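Home Datasets Documentation Contact

Latik Runway Casting Records

Summary

Latik is a collection of anonymized scoring records from open casting calls for amateur models. It covers 42 calls held at shopping centers and hotel ballrooms. Each call was scored by a panel of 4 judges. The collection is maintained by the Gallavus Archive and is intended for the study of agreement among judges.

Contents

Each row holds one judge's scores for one contestant. The fields are walk, posture, poise, styling, and overall impression. Scores run from 0 to 100. A blank field means that the judge left it empty on the original sheet; blanks have not been filled in. Contestants and judges appear only as codes. 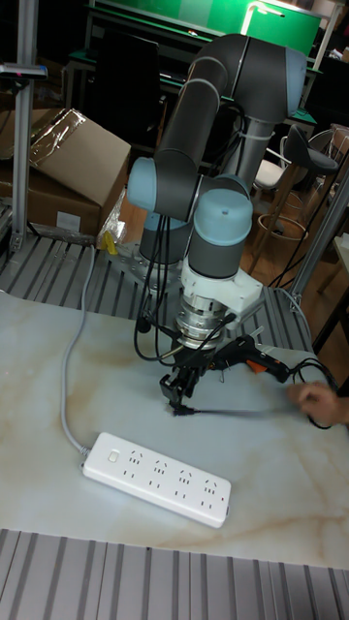 Robotic arm with its gripper holding a small black plug on a thin cable.

Collection

Paper score sheets were supplied by the organizer, Kettani Events, and entered twice by separate clerks. Entries that differed were checked against the sheet. Saturday afternoon calls make up the largest share of the records, and users should take this into account when comparing venues.

Known limitations

The wording of the styling category changed during the series. Rows scored under the earlier wording carry the flag "old_form". Five calls held at the Minell Hotel have no overall impression score.

Terms of use

The records may be used for research and teaching. Attempts to identify contestants or judges are prohibited. Published work should cite the collection by name and version.

Last updated: November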